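Section 6. Family bookings and children's menus

For front of house at all Kowalchuk restaurants. Assumes Bruvis is already on the till and your floor plan is in. If not, go back and do the floor plan first. None of this works without tables.

Before you start

You need:
- a manager login (a floor login won't show the Family tab)
- the current children's menu, final prices
- a list of which tables can take a high chair, and how many
- the Sekov printer switched on, with paper in

Do it before service. Not during. The booking page goes offline while you save and customers get the "sorry, try again shortly" message.

6.1 Turn on family bookings

1. Log in as manager. Open Settings, then Bookings, then Family.
2. Switch Family bookings to On. Two new boxes appear, Adults and Children.
3. Set the age limit for a child. Whatever your menu says. If the menu says under tens then put under tens, don't make up a new one.
4. Babies box: tick it if you want babies counted as a seat. Most of the sites leave it unticked and count the pram instead (see 6.3).
5. Save. Wait for the green bar. It's slow, leave it.
6. Log out and back in.

Note: if the Family tab is greyed out you're on a floor login. Or someone else has Settings open on the other till. Only one at a time.

Note: existing bookings don't change. A table for four that was made last week is still a table for four and Bruvis has no idea how many of them are children. Ring them if it matters.

6.2 High chairs

High chairs are handled as stock, same as the specials. Run out and the booking page stops offering them.

1. Settings, Bookings, Equipment.
2. Press Add. Type High chair. Spell it the same way at every site please, we had High Chair, Highchair and HC last time and the report was useless.
3. Enter how many you have that are fit to use. Not the one with the broken strap.
4. Set Release time. This is how long after the booking ends before the chair is free again. It has to cover wiping it down.
5. Under Tables, tick each table that can take one. Booths no. High tables no. Anything against the fire door, no.
6. Save.

Caution: never tick a table on the route to a fire exit. Bruvis will not stop you. It doesn't know where your doors are.

Caution: straps. Every chair, every child, and the parent does the strap up, not you. Check the buckle before you bring it out. A chair with a buckle that sticks comes off the floor and comes off the Equipment count the same shift.

Booster seats: repeat the steps above with Booster as the name. Keep them separate. A booster is no good to someone who asked for a high chair.

6.3 Prams

No pram stock in Bruvis yet. It's been asked for. For now:

1. Settings, Bookings, Questions.
2. Add question. Text to use: "Will you be bringing a pram or buggy?"
3. Answer type: Yes/No. Leave Required ticked.
4. Tick Show on floor plan. A small P appears next to the name.
5. Save.

The host looks for the P and picks a table with wall space behind. Two Ps at neighbouring tables is a problem, move one before they arrive.

6.4 Load the children's menu

1. Menus, New menu. Name it Children.
2. Choose Priced as: Set, if it's one price for main, drink and pudding. Choose Each if you price the dishes seperately.
3. Add mains first, then sides, then puddings, then drinks. The order you type them in is the order they show on the handheld. You can drag them later but it's fiddly.
4. For every dish, open Allergens and go through it with the kitchen. With the kitchen, standing there. Not from memory and not off the old card.
5. Add Options where there's a choice (peas or beans, mash or chips). Set Choose: One.
6. Tick Fire early on the mains. Sends the children's food ahead of the adults' by default. Servers can switch it off per table.
7. Save, then Publish. Saving on its own does nothing for the handhelds.

Caution: an empty Allergens box is shown to the customer as "ask a member of staff". It is not the same as none. If a dish has none you must press None declared.

Caution: if you copy a dish from the adult menu the allergens copy over but the sauce might be different. Check again.

Note: dish names have to be short. Anything long gets chopped on the ticket and the kitchen gets "Chicken with butt".

Half portions. Don't set these up as children's dishes. Use Portion on the adult dish, Half, and put a price in. Then they come out of the right stock.

6.5 Printer tickets

Children's mains print on the same Sekov printer as everything else, but with a header so the pass can see them.

1. Settings, Printers, Kitchen.
2. Under Headers, pick Children from the list. If it isn't there you haven't published the menu. Back to 6.4.
3. Set the header to Large.
4. Tick Print allergy line twice. Top and bottom of the ticket.
5. Press Test. Ticket should come out with CHILDREN across the top.

If it comes out blank the roll is in upside down. If it comes out with question marks, somebody used a fancy apostrophe in a dish name. Retype it.

6.6 Activity packs

Packs come from Prenurine in boxes of 1000, one delivery to the central store, and sites draw down what they need. A box lasts a mid-sized site roughly a season. You order through Bruvis now, not by email.

1. Stock, Non-food, Activity pack.
2. Enter what you have on the shelf.
3. Set Low warning to whatever you'd get through in a busy weekend.
4. Tick Give with children's cover. Bruvis takes one off for every child seated.
5. Save.

Order by Thursday for the following week. Miss it and you wait.

Note: packs with crayons are for over 3s only. Under 3s get the board book, which is on loan, and goes back behind the host stand wiped. Don't put board books in as stock, they'll show as used up after one weekend.

6.7 Check it all works

Do a dummy booking before you open it up to the public.

1. Open the public booking page on your own phone. Not on the till, the till shows you things customers can't see.
2. Book a table, two adults and two children, one high chair. Name: TEST.
3. Answer Yes to the pram question.
4. On the till, find the booking. It should show the children seperate from the adults, a chair symbol, and a P.
5. Seat the table. Activity pack stock drops by two.
6. Order one children's main and one adult main. Children's ticket should print first.
7. Void the order. Cancel the booking. Don't leave it as a no-show, it goes into the report.

All fine? Then go to Settings, Bookings, Family and switch Public to On. That's it live.

6.8 When things go wrong

Booking page says no high chairs but you've got a stack of them.
Release time is too long, or a booking from earlier hasn't been closed. Close off finished tables on the floor plan. Then refresh.

Children's menu missing on one handheld.
It's not synced. Dock it, wait, undock. If still missing log out on that handheld. Don't reset it, you lose any open orders.

Children's food comes out same time as adults'.
Fire early is unticked, or the server pressed Send All. Send All ignores Fire early. Tell the team.

Chair symbol shows but no chair at the table.
That's a people problem. Bruvis only reserves it, someone still has to carry it over. Set the chairs out when you lay up.

Set price not applying.
All parts have to be ordered on the same seat number. Pudding added to the wrong seat gets charged as an extra. Move it to the right seat and the price corrects itself.

Large parties. Any booking with more than 6 children doesn't go through automaticaly, it lands in Requests and a manager has to accept it. Look in Requests at the start of every shift. They sit there otherwise and the customer thinks they're booked.

Still stuck, ring Kamran Marwat on the support line. Have your site code ready and say which step you were on.
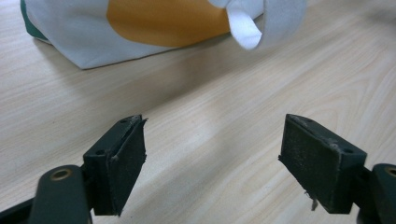
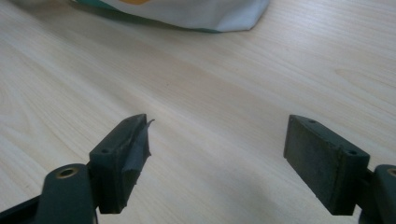
Can a customer add a high chair after they've already booked?

They can, through the Change link in their confirmation message, as long as there's a chair free for that time and the table can take one. If the table can't, Bruvis looks for another that fits the party and moves them. If there isn't one the change is refused and they're asked to ring the restaurant. On the phone, you open the booking, press Edit, then Equipment, and add it there. You can go over the limit with a manager login but only do it if you really do have the chair.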